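November 2021
Storage bench, small parts and consumables

Started on the drawers today. The aim is to get everything that lives in a drawer into the right drawer, write down where it went, and stop buying things we already have. Kristóf Szűcs ordered another bag of M3 washers in August when there was a full one under the shrink tubing. I have done the same with tape, twice.

Emptied the first cabinet onto the bench and sorted by how often we reach for a thing. Old system was by supplier, so Takstead in one drawer, Seidel in the next, and a drawer marked Trutley that had no Trutley parts in it at all. Supplier order made sense when one person did the ordering. It doesn't help anyone looking for a screw.

New order, top to bottom:
Top: hand tools used every day. Hex keys, small drivers, flush cutters, calipers, marker pens.
Second: fasteners M2 to M5, in the divided trays.
Third: tape, ties, tubing, labels.
Fourth: adhesives and cleaning. Gloves at the front.
Bottom: heavy things and anything still in its box.

The trays from Sallovix fit the second drawer with a little space at the side. I put the long hex keys in that space for now. They may rattle. If they do, a strip of foam will fix it.

Threw out: dried threadlocker, two tubes of epoxy with the caps glued on, a bag of mixed screws that I started sorting and gave up on after ten minutes. Kept the odd springs against my better judgment.
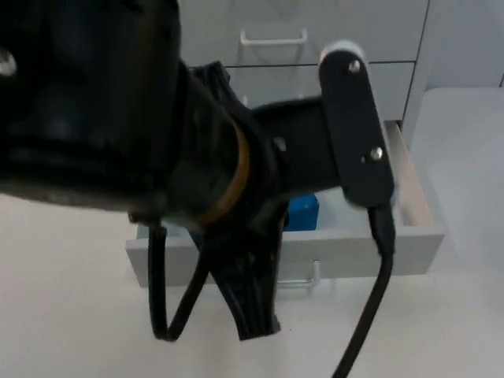 Drawer labels are the next job and I want to settle where they go before printing any. My first thought was the middle of each front, but people grab there and the old labels wore off in a few months. On the grey cabinet the top drawer has a white bar handle mounted across it near the center, so a label in the middle would sit right by people's fingers. Left corner is better. White tape with black text, same height on every drawer, contents only and no supplier names. Yannick Joly wants part numbers on them too. I think the numbers belong on the trays inside — the front should be readable from a step away.

Stock list: the sheet had 874 lines when I opened it. Many are duplicates with different spellings (shrink tube, heatshrink, heat-shrink). Merged the tubing and the ties, left the rest. Cable ties come in bags of 50 now, and the sheet still lists them singly, which explains the reorder warnings. Changed the unit to bag. The roll of blank labels is 2000, so no shortage there.

Lubricated the drawer slides while they were out. One wipe of dry lube per side, ran each drawer in and out by hand until it moved freely. The fourth still catches slightly when pushed from the right. Checked the screws on the slide and they are tight. Might be the weight of the bottles, will try moving them to the back.

Second cabinet not touched yet. It holds connectors and crimp terminals and will take longer, as the terminals have to be matched to the crimp tools before they can be split up. Kristóf has the chart for that.

To do
Print labels, left corner, one test drawer first
Foam strip for hex keys if needed
Finish merging fastener lines in the sheet
Ask Yannick about part numbers on trays
Fourth drawer, move bottles and try again
Buy: gloves (medium), threadlocker. No washers.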